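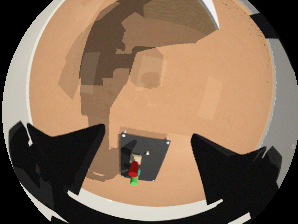
How long should you let pizza dough sit in the fridge before you bake it?

Three days, if you can stand to wait. Two is fine, one is okay, and the same-day stuff will feed you but it won't make you want to call your sister about it.

I have been on a dough kick since May, when our oven finally got its new heating element and stopped lying to me about the temperature. Before that I'd set it to 450 and get whatever it felt like giving me. Now it goes up where I ask it to and stays there, and I went a little crazy with the power of it. We've had pizza so many times that my husband asked, very gently, if we might have soup.

The recipe I keep coming back to is one I got from Spyros Popescu, who ran the little place on the corner when we lived in Bostadthorpe. He wrote it on the back of a delivery menu the week he sold up, and he didn't put the oven temperature on it, or how much salt. I've filled those in myself over the years. It's 300 grams of flour, which makes two pizzas if you're polite people and one and a half if you're us. Then 195 grams of cool water, a teaspoon of salt, a tiny pinch of instant yeast (I mean tiny, what you can pick up between two fingers) and a spoonful of olive oil.

Stir it up in a bowl until there's no dry flour left and it looks terrible. Cover it and walk away for 15 minutes. When you come back it'll have pulled itself together quite a bit without any help. Then fold the edges into the middle a few times, turning the bowl as you go, and cover it again. I do that twice more whenever I happen to be passing through the kitchen. I used to knead it for ages on the counter, and flour got in the drawers, and I really can't say the pizza was any better.

After that it goes in the fridge, in a tub with a lid and plenty of headroom. Please believe me about the headroom! I once used one of those short Wadow tubs that came free with something, and in the morning the lid was on the shelf below and the dough was getting to know the grapes.

By the second day you'll see bubbles up the sides and it'll smell a bit like beer. By the third it's loose and stretchy and kind of wonderful. I've gone as far as 5 days, and it tasted great but it tore every time I tried to stretch it, so I patched it up and called it rustic. My sister says hers holds up fine for a week, but she uses bread flour and I'm cheap and use whatever McAlister has on the bottom shelf.

Take it out of the fridge a couple of hours before dinner. Cold dough fights you. It springs back like a rubber band and you end up leaning on it with your elbows, and then all the nice air is gone. I divide it, roll each piece into a loose ball, and leave them under a damp dish towel while I deal with the sauce.

The sauce is a can of tomatoes squashed by hand with salt. That's it. I've tried cooking it with garlic and onions and it always ends up tasting like spaghetti night. For cheese I buy the block kind and tear it up, and I let it sit on a paper towel for a while if it's the wet sort. My youngest puts corn on hers. I was against this for years and then I finished her crusts one night and, well, there's corn on mine now too.

I don't own a pizza stone. I had one from Pasimeo, a wedding present, and it cracked right down the middle when I set it in the sink too soon. These days I turn a heavy baking sheet upside down and let it heat up in there while the oven does, and slide the pizza on with parchment under it. Mine goes on the second rack from the top, as hot as the dial allows, and I start peeking at seven minutes. Pull the parchment out halfway through if you want the bottom to brown — use tongs, and don't ask how I know.

If you've got a ball of dough left over, it freezes well. Rub it with oil, put it in a bag, squeeze the air out. Move it to the fridge the night before you want it. Or do what I did last night, which was stretch it out flat, poke it all over with my fingers, and bake it with just salt and rosemary. We ate it standing up at the counter with the soup.

Next I want to try swapping some of the flour for whole wheat. If anyone's done that and kept it stretchy, tell me how much water you added, please. My first go came out like a roof tile.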